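Watora Story Theater

Home / Shadow theater / Complete sets / Savitri and the Lord of Death

Savitri and the Lord of Death — complete shadow play set

Set for home, school and temple hall. Seven puppets, screen, script book and music. Fits the Skustel folding stage and most other stages of similar size.

In stock at our Tratadberg workshop

About the story

Savitri is a king's daughter who is allowed to choose her husband by herself. She chooses Satyavan, who lives in the forest with his blind father, a king without a kingdom. A sage comes to her father's court and warns that Satyavan has only one year to live. Her father asks her to choose again. She answers that a person chooses such a thing once, and she goes to live in the forest.

When the year is finished, Yama, the Lord of Death, comes himself and takes the soul of Satyavan. Savitri walks behind him. He tells her to go back and she continues to walk, and while they walk she speaks with him about dharma, about friendship and about what is owed to good people. Yama is pleased by her words and offers her gifts, one after another, anything except the life of her husband. How she wins this life also, we leave for the audience who does not yet know it.

The story comes from the Mahabharata, where it is told to the Pandavas during their exile. It is shorter than the big war episodes and needs few figures, so it is good for a group which performs for the first time. The most important part is a conversation between two characters who walk. With shadow puppets this is easy to show and very beautiful, even when the hands of the players are not experienced.

What is in the set

Seven puppets: Savitri, Satyavan, the blind king, Savitri's father, the sage, Yama, and Yama's buffalo
One cotton screen, 2 meters wide, with loops on all four sides
Control rods, already attached to the puppets
A forest piece in three parts, to be placed at the edges of the screen
Script book, 53 pages, in large print
Music and forest sounds as download (the code is printed inside the cover of the script book)
Flat storage box with paper between the puppets

The stage and the lamp are not included. If you already own the Skustel stage, the screen goes on the same hooks as the screens from our other sets.

The puppets

Each puppet is cut from stiff translucent sheet and colored on both sides. The color is visible through the screen, so Savitri is red and gold and not a black shape. Yama is dark green with a red garment. Savitri and Yama each have a moving arm, and the buffalo has a head which can go down and up. The other puppets have no joints. We tried joints on all of them in the first version and for new players it was too much to hold.

The faces are in profile. The sage can be turned to look left or right, as all the puppets can, but please note that his staff changes the hand when you turn him. Some customers have written to us about this. In shadow theater it is accepted, and the children usually do not mind it.

The script

The script has 400 lines of dialogue and narration together. It is divided in two versions, printed one after the other in the same book.

The full version is for older students and adults. It keeps the whole conversation between Savitri and Yama, with every gift, and the arguments stay near to the old text. We wrote it in plain English, without "thee" and "thou". Words such as dharma are not translated in the dialogue, but they are explained in a small list at the end of the book.

The short version has a narrator who reads almost everything. The players only move the puppets and say a few lines each. Teachers told us that this version can be prepared in one afternoon, if somebody reads it to the children before.

Both versions have notes in the margin for the movement of puppets and light. In the walking scene the notes ask that the forest pieces move slowly backwards and the two puppets stay in the middle. Please practice this one time without the text. It looks difficult on paper, and after the first try the hands understand it.

Is it too sad for small children?

We receive this question often. Satyavan dies in the middle of the play, with his head on the lap of Savitri. Yama is not a monster in this story. He is polite, he keeps his word, and he is also called the King of Dharma. In our script he speaks quietly and is never shouting. We recommend the full version from age ten and the short version from age six, but parents know their own child better than we do.

After the play the children like to discuss. Was it fair that Savitri married him and kept the warning a secret? Did Yama make a mistake or did he want to lose? Why does she ask first for her father-in-law, and only later for herself? The script book has two pages with such points for teachers. There are no correct answers given, as the old commentators also did not agree about all of them.

How many players do you need?

Three people are enough: one for Savitri, one for Yama and the buffalo, and one who reads and takes care of the other puppets. With five or six it is more comfortable. One person alone can do the short version with the recorded music, though the scene in the court must then be told with only the father on the screen.

The light

Use one lamp, placed behind the players and a little higher than their heads. A warm bulb is better for the colors than a cold white one. Do not use a candle or an oil lamp with this set — the puppet sheet is sensitive to heat, and the screen is ordinary cotton. If the shadow has a double edge, you probably have a second light on in the room.

Setting up

Hang the screen before you open the puppet box. It should be tight like a bed sheet in a good hotel. If you see folds, wet the cotton a little with a spray bottle and let it dry on the stage.
Place the forest pieces left and right. The narrow part with the hanging branch goes on the side where Yama enters.
Lay the puppets on a table in the order of the play. The list is printed on the inside of the lid.
Switch off the room light and check from the seats that nobody's head is visible over the lower edge.

Care and storage

Clean the puppets with a dry soft cloth. Water leaves marks on the color. Put the paper sheets back between them, and keep the box flat, away from heating and from the window. The rods can be taken off by turning them gently, if you want to travel with a smaller bag. The screen can be washed by hand and ironed while it is still a little damp.

If a joint becomes loose, press the small pin together with your fingers. Spare pins are in a paper bag under the buffalo. Should you lose a whole puppet, we sell all seven also as single pieces, only the colors can be slightly different from your first one because they are painted in small series.

Delivery

Sets are packed in Tratadberg and leave the workshop two working days after your order. Customers near Greenwood can collect from our small shop there and pay no shipping. Please write to us first, the shop does not have every set on the shelf. In February the workshop is closed for painting the new series, and orders from this month are sent when we open again.

You can return an unused set if the paper around the puppets is still closed. The music code cannot be returned when it was already used.

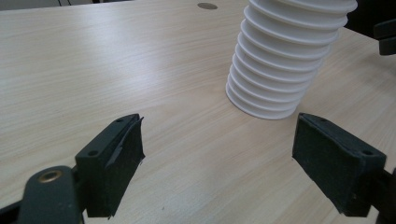
Other sets for the same stage

Nala and Damayanti — with the golden swan and the dice game. Nine puppets, for groups with some practice.

The Churning of the Ocean — many gods, one mountain and a very long snake which needs four hands. The script is short, there is more movement than talking.

Nachiketa at the House of Death — a boy waits at the door of Yama and asks him questions. The Yama puppet is the same as in the Savitri set, so we offer it also without him, at a lower price.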